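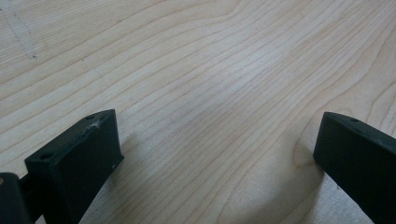 How often should the jaw zero be set on the Bramell pair?

Every 300 cycles, if you believe the maintenance sheet. I set it at the start of the day and again whenever the width numbers look silly, and so far that has worked as well as the sheet ever did.

8/21/24

Jaw zero and drift

In by eight. Ziltimness was already complaining that the left gripper was open wider than it can physically open, which is the same thing it complained about last week. The vendor's position is that the encoder can't drift. Fine. Then I would like to know what I'm looking at, because with the jaws closed by hand and held shut the left one read 2,287 counts and the right one read 2,251. They are supposed to agree to within ten.

Loosened the set screw on the left encoder hub, closed the jaws, zeroed, tightened, opened and closed it twenty times. It held. Did the same on the right so nobody could tell me I'd treated them differently. It didn't need it and I don't think it helped.

Tsegereda Derese thinks the hub slips when people squeeze too hard at the end of travel. She may be right. It's a better theory than the one in the manual, where everything is temperature. The room has been the same temperature since May.

Cables 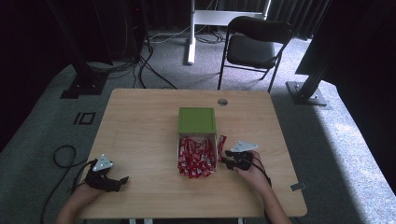
The dropouts are my real quarrel with this cell. Teshome sold us the cables as rated for constant flexing and we are on our third set. I logged 136 runs before lunch with the new right-hand cable, and it lost the signal in four of them, always with the arm stretched toward the far side of the box. The left one didn't drop once. There's also a coil of black cable on the carpet beside the table, maybe its slack, so it can go wherever the hand goes without pulling on anything. The right one has been routed the tidy way, down past the wrist, and I'm starting to think tidy is the problem. Zinash Hailu wants to add a second clamp. I would sooner take off the one we've got and see.

Took it off after lunch. No dropouts in the next hour. I'm not calling that fixed. Last month we had two clean days after swapping the connector and everybody went around saying it was the connector.

Pads

Zinash and I had the pad argument again. The packets are slick and they crumple, and the plain pads are flat and hard, so on paper they should slip. The Trurkholm people sell a soft pad with ridges for exactly this kind of thing, at 780 a box, and their brochure has a graph with no numbers up the side. I asked for the numbers in writing and got the brochure again. 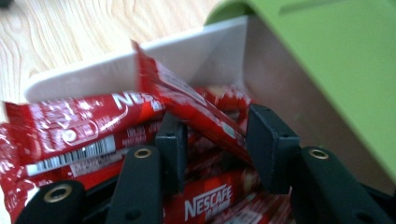
My feeling is that most of what we call slipping is two packets coming up together and one letting go, and no pad is going to cure that. What does seem to matter is whether both faces are clean and square to each other. So: wiped both pairs with alcohol, checked them for parallel with a strip of paper pinched at the top and again at the bottom. Left pair grabbed the paper evenly. Right pair held it at the top and let it slide out at the bottom, so I backed off the two screws, pressed the jaws together, and did them up again a quarter turn at a time. Paper now holds at both ends.

Zinash says the paper test is folklore. Could be. It took three minutes, and the brochure took longer than that to read.

Marker plates

Checked the plate screws on both grippers. One was loose on the right-hand plate, maybe half a turn. Ziltimness says it compensates for plate movement. I have read the release notes twice and can't find where. Put a drop of thread locker on it, the weak kind, and drew a paint line across the head so I can see next time whether it has moved.

Re-ran the plate calibration afterward. First result was worse than before I touched it, second was better, third matched the second. Kept the third. I'd trust the whole routine more if the first answer weren't always the odd one.

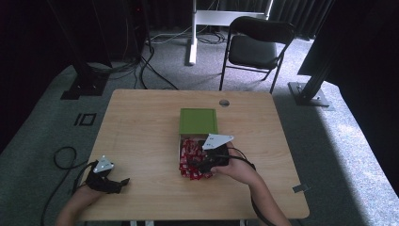 For tomorrow

Read the closed-jaw counts before zeroing anything, and write them down this time. If the left has crept again overnight with nobody holding it, Tsegereda's squeezing theory is dead and I'll have to be nicer about the hub.

Run the right cable unclamped all morning. Zinash is not to add a clamp.

Order one spare hub. Do not order pads.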